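From: Nimal Jayawardena
To: Jerkgate workshop list
Date: Tue 29 January
Subject: Re: [jerkgate] simulated table for the gripper

Hello all,

thank you for the answers, also the ones off list. I reply to Saha first:

> I would not touch the real arm before the simulated one
> can pick up something simple. What do you have on the
> table now? If it is only cutlery, you make it too hard
> for yourself. Flat things are the worst to grasp. And
> please turn the shadows on, my camera code was fine
> until the first sunny morning in the workshop.

I followed both points. The cutlery stays, but I added a box as the first target, and the shadows are on. The view is from the wrist camera, with the fingers open.

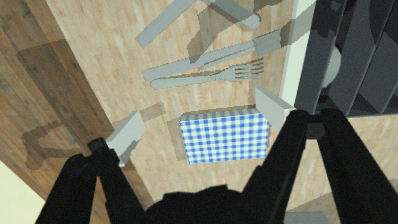
Wrist view in the simulator: checkered box between the fingers, fork and tray behind it.

The pattern on the box is a blue and white check. I chose it so I can see quickly if the texture is turned or stretched. My color filter does not like it very much, it finds the white squares and the blue squares as separate objects. For the moment I give the box position by hand.

The second problem is the fork. The tines have very rough edges at this resolution, and the dark shadow line along the handle confuses my edge detection. Has anyone solved this with only one camera? I would prefer not to buy a second one before May.

I ran the approach 23 times last night with the box in different positions. In 16 of them both pads touched the box. In 4 the right pad came down on top of it, and the others I have to look at again, the log was not complete.

If somebody has the finger measurements from the Radarbridge build, please send them. Mine were taken with a ruler.

Best regards,
Nimal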